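How to Wire a Cat6 Jack Without Redoing It Three Times

Quick one, between jobs. Did 26 of these last month at the Brimmont building and got asked the same stuff over and over, so writing it down.

What you need
Keystone jack (Cat6, tool-free or punch-down, these steps are for punch-down)
Punch-down tool with a 110 blade
Flush cutters
Cable stripper
Cable tester, cheap one is fine
Wall plate

Before you start
Leave slack. A foot in the wall if there's room. You will mess one up eventually and need to cut back.
Label both ends of the cable NOW. Not later. I had 142 runs in one closet once with labels on one end only. Lost a whole weekend toning them out.
Pick T568A or T568B and stick with it at both ends. Most offices I see are B. Check what's already on the patch panel.

Step 1. Strip
Take off 2 inches of jacket. Light pressure, one spin, pull. If you nick the copper cut it off and start again, don't try to save it.

Step 2. Trim the spline
That plastic cross down the middle. Fold the pairs back and snip it as close to the jacket as you can get. Cut the rip cord too.

Step 3. Lay the pairs
Look at the color sticker on the side of the jack. Every brand lays them out differnt so don't go from memory. Bring the jacket right up to the back of the jack. Keep the twist in each pair until the last half inch or less. Untwisting too much is the number one reason a run fails at gigabit.

Step 4. Punch
Blade's cutting side faces OUT. Jack on something hard, a puck or a scrap of wood, never your palm. Push straight down till it clicks. One click per wire, eight wires. If the end didn't trim clean just punch it again.

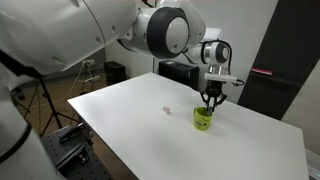 Step 5. Cap and test
Snap the dust cap on. Plug in the tester, remote on the far end. You want 1 through 8 lighting in order on both.
Two numbers swapped: wires crossed, check colors.
One number missing: bad punch, hit that wire again.
Nothing at all: wrong cable. See labels, above.

Step 6. Mount
Clip the jack into the plate, feed the slack back in a loose loop. No sharp bends. Screws snug, not cranked, the plates crack easy.

Other stuff
Keep away from power lines. If you have to cross one cross it at a right angle.
Max run is 100 meters total including patch cords.
Velcro, not zip ties. Zip ties pulled tight squash the pairs.
Don't mix in old Cat5 jacks becuase you found a bag of them.

Will do patch panels next when I get a minute.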